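4. Recording the pick demonstrations

This section covers everything between a charged gripper and a folder of usable demonstrations. It assumes you have finished Section 3 and that the Goditbridge unit reports a steady light. If it is blinking, go back to Section 3. If it is blinking after that, go back to Section 3 and read it this time.

The method, in short: a person holds the gripper, does a small job with it on an ordinary table, and the Plinirov policy learns from the view at the wrist. There is no arm at this stage. The arm comes later and benefits from everybody else's effort, like most arms.

4.1 What the result depends on

The released policy was trained on 521 demonstrations, of which 147 were set aside and never shown to it. Hipólito Mansilla ran the first comparison with all the objects lined up neatly on a bare bench, and the policy did splendidly, on a bare bench, with everything lined up neatly. Soudabeh Mazandarani then repeated it with the clutter left in, and the policy that had seen clutter beat the tidy one on every table we tried except the one Hipólito had trained on.

You are therefore asked to resist cleaning up. Small flat things that play no part in the task (stickers, cards, cables, packets) are called distractors in the rest of this manual. They are called rubbish by visitors.

4.2 Before you start

1. Choose a table you can walk up to on at least one side. A shiny top is allowed, and wanted in some sessions, as reflections are one of the things the policy has to learn to ignore.

2. Put the target object within easy reach of the near edge. The target is the one thing you intend to pick up. Decide which it is before recording and write it on the session sheet. Deciding afterwards has been tried.

3. Add distractors. Let them fall where they fall, then move any that touch the target.

4. Check that the fingers open fully and close without catching. The ribbed side faces outwards. If you can feel ribs on the inside, you have fitted the fingers the wrong way round, and the object will let you know shortly.

5. Check the fasteners on both mounting plates. Finger tight is not tight. Use the key in the Uniswood case, and put it back in the Uniswood case.

Note: the view is circular with black corners. This is how the lens works and not a fault. We receive a good deal of post on the subject.

Caution: keep hair, lanyards and sleeves clear of the finger linkage. It closes slowly and without remorse.

4.3 Recording one demonstration

1. Hold the gripper level with the table and press the record switch once. One tone means recording. Two tones mean the card is full. Three tones are not in the specification; please write to us.

2. Stand still for a slow breath before moving. The alignment step uses this pause to find its starting pose, and drops any demonstration that lacks it.

3. Bring the open fingers towards the target at an easy pace. Come in over the near edge of the table and keep both fingertips in view throughout. If you lose sight of one, so does the policy.

4. Stop short of the target with the gap lined up on it. Take your time here. The approach pose matters more to the final score than anything you do afterwards, which came as a blow to those of us who had practised a very elegant lift.

The fingers should sit one on each side at the bottom of the view, still open, with the target just past the gap. In this approach the target is the black mouse. It lies a little left of centre and on the diagonal, so the wrist has some turning left to do. The stickers and the cable further back are distractors.

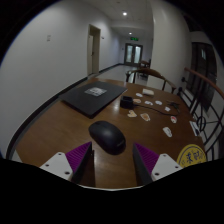

5. Turn your wrist until the gap runs across the narrow part of the object. Turn the wrist only. Walking round the table to avoid turning your wrist produces a demonstration of walking round a table.

6. Lower, close, and lift to the height of your elbow. Hold for a breath.

7. Set the object down somewhere other than where it started, open the fingers, and draw back the way you came.

8. Press the switch again. A demonstration that is never stopped will run on into the next one, and the trimming script is not clever enough to forgive you.

Note: a fumbled grasp followed by a good one is worth keeping. Mark it R on the sheet, for recovery. The policy trained without these recordings would miss once and then hover over the table as if trying to remember a name.

4.4 Sorting and upload

1. Connect the unit to the Vidal station and wait for the folder to appear.

2. Run the check script. It rejects anything over 3,000 frames, anything with a missing fingertip and anything with no opening pause.

3. Read the reject list before deleting it. In the first collection 267 recordings were turned away, most of them for the missing pause in step 2 of 4.3. This is why step 2 of 4.3 is there.

4. Copy the session sheet into the same folder. Photographs of the sheet are accepted. Photographs of the sheet under a mug are returned.

Caution: do not rename files by hand. The held-out set is picked by file name, and a renamed file can slip into training, after which your results will be excellent and worth nothing.

Section 5 deals with calibration on the arm. You will need the long cable.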